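Open Day Report: Robot Stacking at the Clovham Lab
Jul 21, 2020

For my summer project I had to go to one demonstration and write up what I learned, so I picked the Clovham open day. My other option was a water treatment plant and I'm still a little sorry I missed it, but robots won! This year the whole thing ran online. I logged in from my kitchen table with a notebook and way too much coffee.

Our host was Heather Jardine, and she started with a quick tour of the two programs they use. Pikumum is the simulator, where the arm and the table and the blocks all live. Sombatkul is the part that does the learning (I wrote "the brain" in my notes, and she probably wouldn't love that). They have a real arm too, but we only got to see the simulated one, and I was fine with that because you can reset it with one key – no crawling under a table for a lost block.

The task was to pick up one cube and put it on another. Sounds easy, right? I thought so too, until Heather switched us over to the close-up view the program works from. Suddenly there was no nice overview of the arm, just blocks and a lot of gray, and I had to figure out for myself where the gripper was. 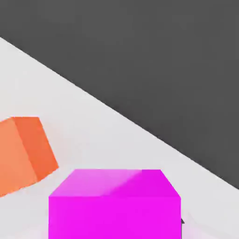
Figure 1. Close-up view in the simulator: magenta cube in front, orange cube farther back on the left, and a dark gripper tip just showing on the right.

I asked how the program can tell how far away a cube is when it only gets part of it. Heather said it learns that from practice, and that the batch behind our demo was 1303 attempts, all saved so they can go back through the bad ones. She also said the colors get changed between batches so it doesn't get hooked on one shade. I had never thought of that, and it was my favorite part of the day.

After that we could send in our own starting layouts, up to nine per group. My group was called Jevadham (long story, not mine) and we spent most of our time arguing over how close together two cubes could be before it was just mean.

What I'd do differently: read up on coordinate frames first. I got lost when she talked about camera position versus gripper position, and my notes for that part are basically arrows. I want to try the same stacking task in a free simulator before school starts, with two cubes and nothing fancy.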